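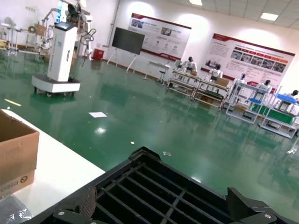
Notebook, two-arm table (project Dong)
August 2024

Continued from the page about the mounting plates. Both plates are now tight, and I have put a paint mark on every bolt so we can see if one is moving. Left side was checked twice, right side once. Please somebody check the right side again before you run anything faster than the slow profile.

Goal for this session: take a bagged part out of the cardboard box and bring it over to the black crate, with both arms holding. No cameras deciding anything yet, only taught positions and hand corrections from the leader handles. I want to learn first what the bag is doing, and later write code for it.

Starting conditions, for who repeats this:
Speed limit on both arms 60 mm per second.
Controller file 2033, the copy without the old wrist offset.
Grip force at the second lowest step, left and right the same.
Box to the left, crate to the right, with a gap between so the fingers have space to turn.

The first hour went to the network. The right arm was connecting and then losing the connection after a short time, and I suspected the switch, then the cable, then myself. It was the power saving setting on the laptop. I have written this on the inside of the laptop lid with marker, sorry to the laptop.

After that I did the zero positions again. The left wrist was off by a small angle, enough that the fingers came down crooked over the box. I think the offset was entered two times, once in the controller and once in our script. Now it is only in the controller. If you have an old copy of the script at home, please delete it.

The first picks were with the left arm alone. Thin plastic is a difficult thing. When the fingers close on the flat of the bag, the film slides and they keep only air. When they close on a corner or a fold there is more material between them and the hold is much better. So the rule for now is to go for a corner, even if the wrist must take an ugly angle to reach it.

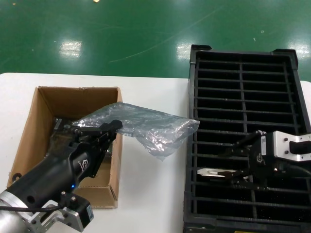 Otcombe Community Workshop, Robotics and Automation Group

With the bag held by the corner, it stretches over the gap and the far end hangs down on the edge of the crate. I like this position, because the right arm can come from its own side and does not need to cross above the box. What I don't like is that the position of the free end is never the same. It depends how the bag was folded inside the box, and this I can't teach as a fixed point.

I tried three approaches for the right arm:

1. From above, fingers pointing down. Good reach, but I lose sight of the fingers behind the gripper body and I closed too early many times.
2. From the side, low over the crate. Best view. There is a risk to touch the crate slots with the finger tips, so the height must be set carefully.
3. Diagonal, between the two. It was comfortable for the handles, but the elbow came near its limit and the arm stopped with a fault. Not recommended.

I stay with number 2 and raised the lower limit by nine millimetres. It should be enough. If you change to a different crate, this limit must be changed also, it is not calculated from anything.

About the box: the flaps are a nuisance. If they stand up, the left gripper pushes them and the whole box moves on the table, and then the taught positions are useless. Fold them fully outward or cut them off. I would prefer to screw two small stops on the table, but the tabletop is shared with the other group and I must ask first. Tape for now.

Cables of the arms: the left one runs along the arm and makes a loop near the table. It did not catch on anything today but I don't trust it. I have ordered spiral wrap from Lirmont, the grey colour, same as we have on the drill press. Until it arrives keep your hand near the stop button when the left wrist is turning.

Then the two-handed part. Left takes near one end inside the box, right takes the other end above the crate rim, and both lift together. The difficulty is the tension. If the right arm moves away a little faster than the left one follows, the plastic becomes tight and one gripper will lose it. I made the right arm leader and the left arm follower, with a dead zone so the left does not shake at every small correction.

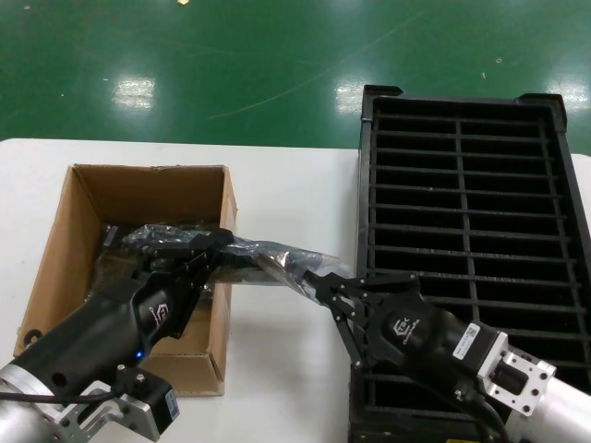
Mpho Ngubane disagrees with me on the leader and follower. In Mpho's opinion it should be opposite: the left arm has to clear the box wall, so the left arm should decide the speed and the right one should only keep distance. "You are pulling the thing out of the box by its tail," was the comment, and also that grip force is the wrong knob to touch before the path is correct.

I must say there is sense in it. My reason for the right arm as leader was only that I am right-handed on the handles. Next session we exchange the roles and keep everything else the same, so the comparison is fair.

Log for the day has 774 lines. Most are the connection messages from the morning, please don't be afraid of them. I saved it in the shared folder under Dong, beside the February log, with a note where the useful part begins.

Still open:
Finger pads. Tasmont has a softer rubber, I asked for a sample.
Ask the other group about stops on the table.
Right side bolts, second check (see top).
Move the stop button closer to the handles. Now I must let go of one handle and stretch, and my arm is not so long.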